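Why I Still Want the Cover Band

My cousin got married last May out in Estcombe, and about a week before the wedding she called me in a mild panic because her fiancé's uncle had offered to "do the music" off his laptop for free. She'd already put down a deposit on a band. Should she eat the deposit and save the rest? I told her to keep the band, and I said it so loudly my dog left the room.

I've been playing bass in cover bands for most of my adult life, so go ahead and factor that in. I have a horse in this race. But I've also been a guest at a lot of parties, and I've stood at the bar during a lot of playlists, and I think I can tell the difference with my eyes shut.

A playlist can't see you. That's my whole complaint, really. It'll go straight from a slow dance into something at twice the speed while somebody's grandmother is still halfway across the floor. A decent band sees her coming and plays another chorus. We've stretched "Stand by Me" so long that our drummer started mouthing his grocery list at me, all because one old couple looked like they weren't finished.

Gerardo Ambrosio taught me that. He led the first group I was ever in, a seven-piece called Waweru that had two working trumpets and one very tired van, and he hardly looked at his guitar all night. He looked at feet. If the feet stopped, he'd turn around and hold up four fingers, which meant four more bars and then we were getting out of that song, like it or not. I hated it at the time (I was nineteen and I'd practiced that solo!) but he was right every single time I can remember.

People who write about music tend to be snooty about this stuff. Original material is art and covers are a job, something you do until the real thing comes along. I used to half believe it. I played in an original band too, and we made a record at a studio in Cistden that sold 200 copies, a good chunk of them to my mother. I'm proud of that record. I also know that more people have hugged me after a sweaty version of "September" in a VFW hall than ever mentioned track three.

And it's hard! That's the part that gets me. You need something like 300 songs in your hands, in whatever key the singer can manage that night, and you need to play them as if you hadn't played them last Saturday. Encarnación Valcárcel, who sang with us for years, could take a song I was sick to death of and lean on one word differently, and I'd be wide awake again. She never planned it. I asked her once how she picked the word and she said she just listened for the one everybody was skipping.

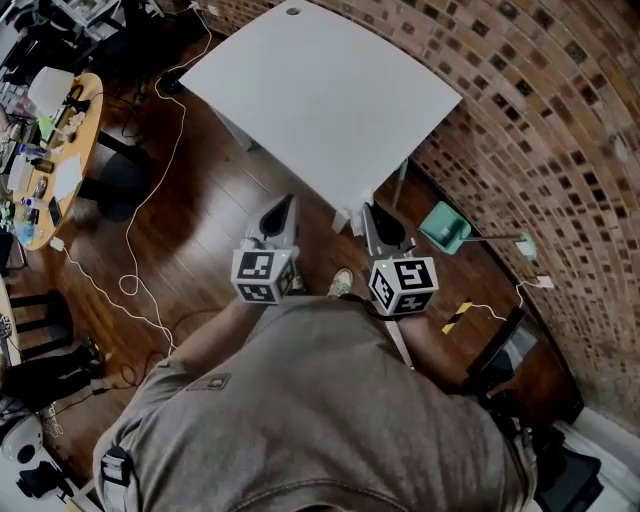
4 min read

So, money. A band costs more than an uncle, I'm not going to argue with you there. For a small party it may not make sense, and I've told people so. But I keep seeing couples spend a fortune on chairs. Special chairs, with little sashes! Then the music gets whatever's left in the envelope. If you asked me to cut something, I'd cut the chairs, hire a trio, and let folks stand.

You don't have to go big either. One of the best nights I've played was a retirement party at Suvham, the old supper club by the river, with just keys, bass and a kid on brushes. We had 2 speakers, and one of them buzzed. By the end of the second set the guest of honor was singing harmony with his back to the audience because he was too shy to face them, and his daughters were filming his shoulder blades and crying.

I don't think a laptop gets you that. Maybe I'm wrong – I was wrong about drum machines, and I was really wrong about in-ear monitors, which I called a fad and now won't play without. There are wonderful DJs who watch a floor as closely as Gerardo ever did, too, and I'd hire one of them over a bored band any day. What I can't get behind is pressing play and walking off to the buffet.

My cousin kept the band, by the way. The uncle sat in on tambourine for the last few numbers and he was terrible, way out ahead of the beat and grinning like mad, and the drummer sped up to meet him.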